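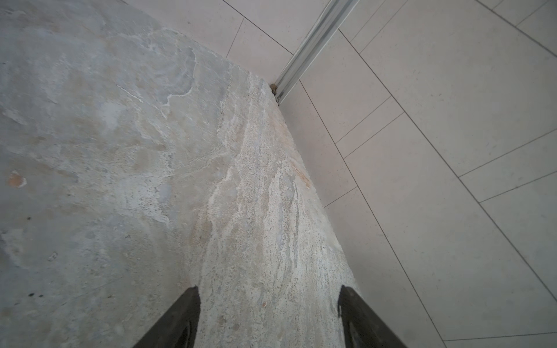
By Nantana Thongdee
Opinion | Filed in March | 5 min read

My neighbor Willy Geerts has been rebuilding the same stretch of stone wall for as long as I've lived on Ascombe Lane, and last month the town sent him a letter suggesting he stop. They were nice about it. They pointed out that a poured concrete wall would be cheaper and quicker and would meet the new drainage code with no argument, and they enclosed a glossy flyer from a company called Plivero with a picture of a very straight wall on it.

I've been grumpy about that letter ever since, and it wasn't even addressed to me.

So let me make my case for dry stone walls, the kind with no mortar, where the rocks just sit on each other and behave. I should say up front that I'm no expert. I took one weekend class in Poltwood, where the teacher, Elfriede Prantl, watched me work on a section the length of a couch and then quietly took half of it apart while I was eating my sandwich. I went back and did it again. She left more of it standing the second time, and I drove home feeling like I'd won a prize.

What got me about that class was how slow it made me. You pick up a stone and it's heavy, so you don't want to pick it up twice, so you start looking before you lift. You look at the gap, you look at the pile, you look at the gap again. Elfriede's rule was that once a stone is in your hands it has to go somewhere, no putting it back, and I can't tell you how much that rule annoyed me for the first couple of hours! By the afternoon I was picking better stones. I've tried the same rule on my email and it works there too, though my back hurts less.

Now, the money. People always get to the money. The town's letter said Plivero's wall would come with a 50 year warranty, and I'll admit that sounds great if you're the one signing the check. But the old wall along the bottom of our lane is 158 years old, going by the deed in the library, and as far as I can find out it never came with any paperwork at all. Parts of it have fallen down, sure. Every few winters the ground heaves and a bit of it slumps into the ditch, and then somebody goes out in old gloves and puts it back up with the very same stones. The repair costs you an afternoon and maybe a fingernail.

Try that with concrete. When a poured wall cracks you can patch it, and the patch looks like a patch, and a few years on you're paying somebody with a machine to break the thing up and somebody else with a truck to haul it off. I watched this happen behind the pharmacy. It took weeks and they had to close the good parking.

And then there's water, which is the part of the letter that really got under my skin. The drainage code was written for solid walls, the kind that hold water back until you give it a pipe to leave by. A dry wall is full of gaps. Rain goes through it like it's a colander. Ayman Bataineh, who sits two desks over from me and studied civil engineering before he came to his senses and went into payroll, says the code just doesn't have a box for a wall like that, so the inspector checks "no drain provided" and everybody gets a letter. I don't think anyone at the town office hates stone walls. I think they have a form.

I do want to be fair to the other side here, because I've had this argument enough times to know where I lose it. Chutima Yensuk, my sister-in-law, uses a wheelchair, and when I got going on this over dinner she let me finish and then asked how I planned to get her along the lane, where the wall bulges out over the only bit of level ground. I didn't have a good answer. A wall that leans into the path is charming if you can step around it, and she can't. She's also right that a high wall holding up a bank over a sidewalk is a different animal from a knee-high one between two fields, and if I had kids walking under it every morning I'd want somebody with a license to look at it too. So fine. Inspect them. Move the bulge. I'd help carry.

But "some of these need fixing" is a long way from "replace them all," and I worry the second one wins because it's easier to put on a budget line. A repair is fussy. It needs a person who knows how, and you can't order that person from a flyer. Elfriede told us there used to be 4 wallers working full time between Poltwood and the river, and now it's her, plus whoever she can talk into a weekend. If the town put even a slice of the concrete money into paying two or three young people to learn from her, we'd have walls and we'd have people who could keep them up. I can think of worse summer jobs. I had one, it involved a fryer.

My cat, Su, would like it noted that dry walls are also full of mice. There are wrens in there too, and a toad I'm very fond of, and some kind of tiny fern that I've never managed to grow on purpose. I know that's not an argument that moves an inspector. It moves me, though, and I pay the same taxes as everybody else on the lane.

Willy hasn't answered his letter yet. He says he'll get to it when the ground dries out. I went over yesterday around suppertime and held the other end of the string for him while he set a long flat one across the top, and he fiddled with it and turned it end for end and fiddled some more, and then he stood on it to see if it rocked.

The public comment period runs through the end of the month. You can drop a note at the front desk of the town office or put it through the slot after hours, and it doesn't have to be long. Mine is three pages, but I've been told that's a personal problem.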